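Kitchen countertop

A kitchen countertop (also counter, counter top, benchtop or worktop) is a flat, raised work surface fixed over base cabinets. Used for food prep, stacking dishes, mail, everything. Usually stone, wood, laminate, tile, metal or concrete. This article covers home kitchens mostly; for shop counters see Counter (retail).

History

Early kitchens had no counters at all. Loose tables, a dresser, maybe a stone slab by the sink. The continuous counter came in with fitted kitchens in the early twentieth century, when cabinets started being made to matching heights. Before that each piece stood on its own legs and crumbs went down the gaps.

Laminate took over after World War II. Cheap, bright, easy to wipe. Stone stayed a luxury for decades, then saws and shipping got cheaper and granite spread to ordinary houses. Quartz composites followed.

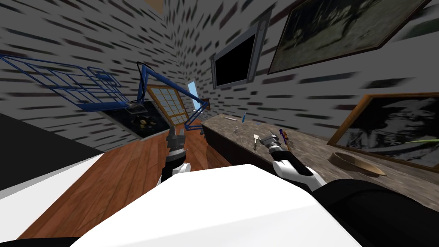 Height is the other part of the story. Older counters were often low, sometimes very low, and had to be raised when dishwashers came along. In the US 36 inches is the usual figure today. Baking counters may be set lower, as kneading is easier with straight arms.

Materials

Granite – hard, takes heat well, usually sealed. Color varies slab to slab, so buyers are told to view the actual slab and not a sample chip.

Marble – softer than granite. Etches when lemon juice, vinegar or wine sits on it. The dull mark is not a stain and cleaner won't lift it; it has to be repolished. Stays cool, so liked for pastry. Veins come from mineral impurities such as clay, iron oxides and silt in the original limestone.

Soapstone – dark, soft, does not mind acid. Scratches can be sanded out by hand and oiled over.

Wood – maple most common in US, also walnut and beech. Needs oil. Swells near sinks if neglected.

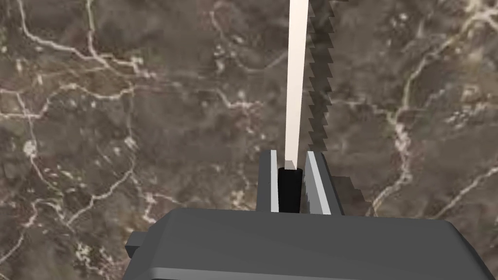 Laminate – printed paper and resin over particleboard. Lightest and cheapest. Weak point is the seam, water gets in and the core puffs up, after wich there is no real repair.

Concrete – poured in place or cast in a shop. Hairline cracks are normal. Trade writers argue over wether they count as a defect.

Ľubomír Machala, in the handbook Surfaces for the Working Kitchen, sorts materials by how they fail and puts them in 5 groups: those that stain, etch, burn, chip or swell. The scheme has been used in some fitting courses. Critics say most materials belong in more than one group.

Fabrication and fitting

Templates first, cardboard strips or laser. Slab is then cut, edges shaped, sink opening cut out. Corners of a sink cutout are left rounded since a square inside corner starts cracks. Overhang past the cabinet front is generally small, an inch to an inch and a half. Larger overhangs for seating need brackets. 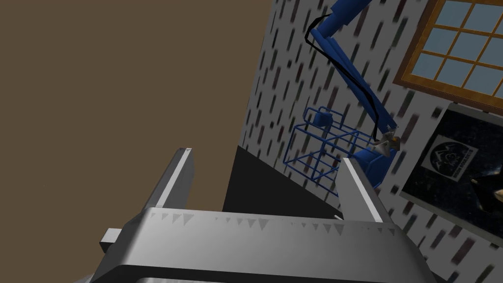 Seams are filled with tinted epoxy or polyester. On veined stone the fabricator tries to carry the veins across the joint – slow work, wastes material. The Gavdale yard quotes 20 percent extra slab for matched veining. Rissanen, a smaller shop, charges by the seam instead.

Old houses are the hard case. Walls out of square, floors that drop. One terrace in Grarnlow had counters scribed to a back wall that wandered 3 inches along its length, a job later written up in the trade newsletter Flitel.

Care

Mild soap and water for nearly everything. No vinegar on marble or limestone. Hot pans on a trivet, even on stone, as sudden heat can crack a slab near a cutout. Sealers wear off at different rates; the usual test is a few drops of water left for several minutes, and if the stone darkens its time to reseal.

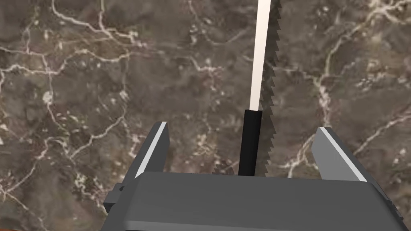 Veined marble with a polished surface.

Oil stains in stone are drawn out with a poultice, baking soda and water being the household version. Spread thick, cover with plastic, leave overnight, scrape off. May take more than one go.

See also

Backsplash
Butcher block
Kitchen cabinet
Terrazzo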